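Station 4, Pulinach: the packing work in pictures

Fimov used to hire people to put things into boxes. It now hires people to show machines how things go into boxes, which pays slightly better and takes a good deal longer. Staff call the new job "holding the tongs". A shift is 71 goes, with 2 breaks.

Packet, right hand
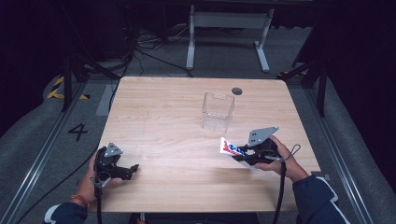 White packet in the right gripper, clear container waiting on the table. The left gripper has nothing to hold and is paid the same.

Toothpaste, in

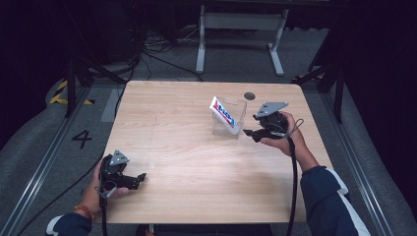
Photo: Theano Andreadis / Fimov

A tube leaning in the container, cap end down. The old packing line had firm opinions about which way up a tube should go. The new one would like to see it done 733 times first.

What has changed for the staff: less lifting, more cables, and a tea break that has to be logged in Wondby. The rota for December is on the board by the lockers.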